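27. Juli 2022
von Mathias Fuchs

Ich habe lange überlegt, ob ich das hier schreibe, weil es ein bisschen ausufern wird, aber in den letzten Wochen haben mich so viele von euch gefragt, wie das mit unserem Wohnungsverkauf gelaufen ist, dass ich es lieber einmal ordentlich erzähle. Also, Kaffee holen, es wird ein längerer Faden.

Es geht um die Nebenkosten, die Rücklage und die Protokolle. Klingt trocken, ich weiß! Aber genau daran wäre unser Verkauf in Tendwood fast gescheitert, und über den Preis haben wir am Ende viel weniger gestritten als über einen Ordner mit alten Unterlagen.

Zur Vorgeschichte: Wir haben die Wohnung im April angeboten, erst einmal privat, ohne Makler. Ich dachte, das kriege ich schon hin, ein paar schöne Sätze, den Grundriss dazu, fertig. Die ersten Anfragen kamen schnell und waren auch wirklich nett. Und dann kam von fast jedem dieselbe Mail: Können Sie uns bitte die Protokolle der letzten Eigentümerversammlungen schicken?

Konnte ich nicht. Oder nur zum Teil. Zwei hatte ich als Ausdruck, eins als unscharfes Handyfoto, und das dritte lag angeblich bei der Verwaltung. Dort hat sich eine sehr freundliche Frau Lu (Xiuying Lu, falls sie das liest: danke noch mal!) durch die Ablage gearbeitet und mir alles geschickt. Es waren mit Anhängen 48 Seiten, und ich habe sie an einem Abend zum ersten Mal am Stück gelesen.

Und da stand es dann, ganz ruhig unter Verschiedenes: Die Gemeinschaft lässt prüfen, ob die Steigleitungen erneuert werden müssen. Kein Beschluss, keine Summe, nur der Prüfauftrag. Ich war bei der Versammlung sogar dabei gewesen und hatte es komplett vergessen.

Mein erster Reflex war, das klein zu halten. Ist ja nichts beschlossen, dachte ich. Abimbola Afolabi, die uns ab da als Maklerin begleitet hat, hat mir das sehr freundlich und sehr bestimmt ausgeredet. Das Protokoll geht an jeden ernsthaften Interessenten, und zwar vor der zweiten Besichtigung. Ich habe geschluckt, aber so haben wir es gemacht.

Ja, dadurch sind Leute abgesprungen. Ein Paar, das ich richtig gern mochte, hat am selben Tag abgesagt, und das hat mich mehr getroffen, als ich zugeben wollte. Die anderen haben nachgefragt, und mit denen konnte man dann auch vernünftig reden.

Kurz zum Hausgeld, danach wurde nämlich am zweithäufigsten gefragt. Bei uns waren es 305 Euro im Monat. Schreibt bitte dazu, was davon in die Rücklage geht und was ein Mieter tragen würde, falls jemand vermieten möchte! Ich hatte im ersten Inserat nur die Gesamtsumme stehen und habe denselben Absatz bestimmt jeden Abend neu getippt, bis Abimbola ihn einfach in die Anzeige gesetzt hat.

Dann das Thema Möbel. Einiges wollten wir dalassen, weil es in die neue Wohnung nicht passt und weil ich, ehrlich gesagt, ungern schleppe. Auch das gehört auf eine Liste und die Liste in den Vertrag, mit einem Betrag dahinter. Wir hatten manches nur mündlich besprochen, und beim Notartermin wusste dann keiner mehr so recht, was mit der Garderobe war - sie ist schließlich geblieben.
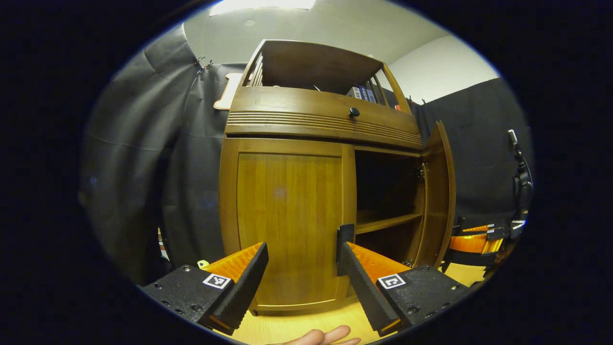

Schrank mit Schublade, oben ein paar Bücher oder Ordner.

Gekauft hat am Ende Shiyu Yan, und ich freue mich immer noch darüber. Sie kam mit einem Notizheft, hatte die Protokolle gründlicher gelesen als ich und wollte als Erstes die Heizungsabrechnung sehen. Beim Preis sind wir ihr ein Stück entgegengekommen, wegen der Leitungen. Das war für mich völlig in Ordnung, ich hätte an ihrer Stelle auch danach gefragt.

Weil es in den Kommentaren sicher kommt: Nein, ich verrate den Preis nicht - das habe ich ihr versprochen. Und nein, ich kann euch nicht sagen, ob ihr jetzt verkaufen oder lieber warten sollt. Ich habe eine einzige Wohnung verkauft und bin danach zwei Tage lang nur auf dem Balkon gesessen.

Was ich euch aber gern mitgebe: Fragt bei der Verwaltung nach den Unterlagen, bevor ihr das Inserat schreibt. Teilungserklärung, Wirtschaftsplan, Abrechnungen, Protokolle, Energieausweis. Bei uns hat allein die Teilungserklärung mit dem richtigen Plan ewig gedauert, weil das Kellerabteil darin eine andere Nummer trug als unten an der Tür.

Wenn ihr Fragen habt, schreibt sie gern drunter, ich antworte heute Abend in Ruhe. Zum Kellerabteil mache ich noch einen eigenen Faden, das ist eine Geschichte für sich, und Jingyi Du von nebenan hat die gleiche Verwechslung mit ihrem gerade auch.

Weitere Beiträge
Privat inserieren oder mit Maklerin? Unser erster Monat
Was im Wirtschaftsplan steht und wo ich nachfragen musste
Umzug nach Zasier: die neue Wohnung, erster Eindruck
Übergabeprotokoll, Schlüssel, Zählerstände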